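Makori Navy Fleece Blanket
Bedding > Blankets and Throws > Fleece

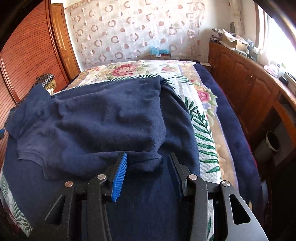
Navy blanket over a floral quilt, with a navy fleece garment on top.

The Makori is a plain fleece blanket in one color, navy blue. It is made to go over a quilt or comforter you already own, or to be used by itself on warmer nights. There is no print and no fringe. The edges are turned once and stitched in matching thread.

We sell more of these in navy than in any other color. It sits well on a busy print, and it takes a lot of use before it looks tired. Customers with rose or fern patterned bedding often buy two, one to lay flat and one to hang over the side of the bed.

Sizes
Throw, for a chair or the foot of a bed
Twin
Full/Queen
King (ships from the Gramgate warehouse, allow extra days)

The twin size weighs 1140 grams. Weights for the other sizes are on the label and on the packing slip.

Material
Polyester fleece, brushed on both sides. The two faces feel the same, so it does not matter which one is up. The fleece is not treated for water or stains.

Washing
Wash cold on gentle with similar colors. Wash it alone the first time. Navy fleece shows white lint, so keep it away from towels. Tumble dry low or hang over a line. Do not iron. Do not use fabric softener, which flattens the pile.

Some pilling is normal where the blanket rubs against a bed frame or a zipper. A fabric shaver on the low setting takes it off.

Folding and storage
Lay the blanket flat on the bed and smooth it from the middle out. Bring the long sides together, fold in half again, then roll from one short end. The twin rolls small enough for a shelf 13 inches deep. Clear any clothes off the bed first. A fleece jacket or sweater in the same navy is easy to roll up inside by mistake, and we have had two returns come back with one in them.

Matching items
Makori pillow cover, navy
Makori throw, oatmeal
Grorport flat sheet, white
Quilts, pillowcases and cushions are sold separately.

Questions from customers

Will the color come off on a white quilt?
Wash the blanket once before you put it on anything light. After that we have not had complaints. Hélder Neves in our returns room checks each new batch with a damp white cloth.

Is it heavy enough for winter?
With a quilt under it, yes for most people. Without one, probably not.

Can I get it cut to size?
No. We stopped doing alterations in September.

Does it slide off?
Fleece grips cotton fairly well. On satin it moves.

Shipping and returns
Orders placed before noon go out the same day, except Saturday. Unwashed blankets can be returned within 8 weeks. Put the packing slip in the bag. If the slip is lost, write your name and order number on a sheet of paper and put that in.

You can see the full range at our Drovuvthorpe store, on the second floor past the curtains. Ask for Ermelinda Macedo if you need more than ten of one size for a guest house or rental.

Item no. 4000
In stock: throw, twin, full/queen
King: back order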